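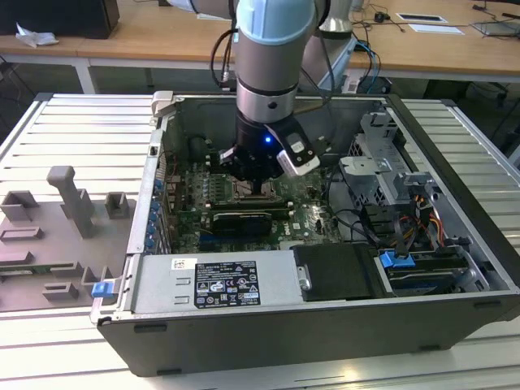
Gripper comparison on the PC teardown bench: frequently asked questions

The teardown bench at Codberg compares end effectors on one job, taking apart used desktop computers. Every gripper gets the same arm, the same controller and the same task list, and the tower is laid on its side on the slatted aluminum table with the side panel off. The camera sits beside the gripper and angles down, so its view travels with the tool and reaches the motherboard along with it. This page collects the questions we receive most often. Last revised 2020-05-23.

Which grippers are being compared?

Two. The Venckus is a parallel-jaw electric gripper with force control. The Ronar is also electric and parallel, with a longer stroke and no force feedback below the controller level. Both are run with the fingers their makers supply. Custom fingers will be a separate test.

What counts as one trial?

One trial is one part, from the approach position to release above the drop point. A full series is 20 trials per part per gripper. If the arm stops on a protective stop, the trial is recorded as failed and the arm is backed out by hand. We do not repeat failed trials inside a series.

Which parts are on the task list?

Memory modules, CPU cooler clip, CPU lever, graphics card, SATA connectors, drive caddy and power supply. Screws are removed beforehand with a hand driver. The list will not change before the series is finished, even where a part has proved to be a poor test.

Why is the camera on the wrist and not overhead?

We ran an overhead camera in March. The drive cage and the cable bundles hid too much of the board, and the arm hid the rest as soon as it went in. The wrist mount loses the view at very short range, so the last part of each approach is made on the stored pose with no visual correction.

How is the camera calibrated?

Hand-eye calibration with a printed board, done after every gripper change and at the start of each day. A calibration is rejected if the reprojection error exceeds the limit set in the bench file. Loosening any screw on the camera bracket voids the calibration, including when it is tightened again straight away.

How are cables dealt with?

Badly, so far. Power leads move when touched and the stored pose is then wrong. Our current procedure takes a new image after every cable contact. This adds time, which is charged to the gripper in the cycle figures. Nelly Quintero is testing a routine that pushes the bundle aside before the first grasp. It is not part of the comparison.

What grip force do you use?

Force is set per part and stored with the recipe. The Venckus takes a force value directly. On the Ronar we set motor current and check the result on a load cell, and the two settings are matched before each series. Matching is poor at the low end of the range. Treat any result on memory modules with that in mind.

What are the results to date?

The Venckus has completed 59 valid trials and the Ronar fewer, so no ranking is published. Early notes only: the shorter body of the Venckus clears the chassis wall more easily, and the Ronar's longer stroke is useful on the drive caddy and the power supply.

Does the controller affect the comparison?

Yes. Both grippers run from the Skultudero controller, which polls the tool over a serial link. The Ronar can be driven faster from its own control box. We tried it and went back, as the logs from the two systems could not be lined up in time.

Do I need the same arm to repeat the tests?

No. You need a six-axis arm with a reach of at least 900 mm and enough payload for the gripper, the camera and the heaviest part on your list. Route the tool cables along the arm with slack at the wrist. Too little slack was the cause of our first camera failure.

Can I get the log files?

Logs and recipes are released when a series closes. Raw images are available on request. Write to Abelardo Cuervo and state which gripper and which part you want.

Can you test my gripper?

Possibly, after the present series. It must fit the standard flange, run on 24 V and come with a documented command set. Pneumatic tools are not accepted at this bench.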